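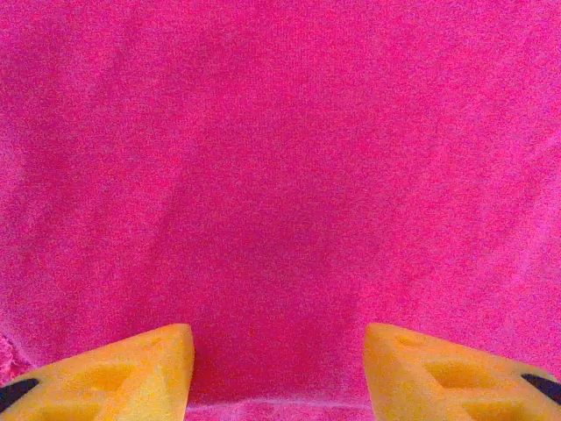
Do we need to relabel the old cloth episodes before training on the new ones? Only the 77 where two people disagreed on the grasp point; the rest can go in unchanged.

Flamilel project, method meeting, 15/03/2023
Chair: Delia Núñez

1. Minutes of last time approved, after the word "breakthrough" was struck.

2. Grasp point labels. The set stands at 2,829 episodes. Training on wrist views alone got 85 percent of first grasps on the held-out cloths, which pleased everyone until the Stolledholm group asked how many of those were folded flat. Delia to find out.

3. Edge or fold? Long discussion. Wivilia labels the nearest edge, Shakya the highest fold - both call this "the standard." Agreed to store both and argue again in July.

4. Any other business. The shared drive is full. This was also item 4 last time.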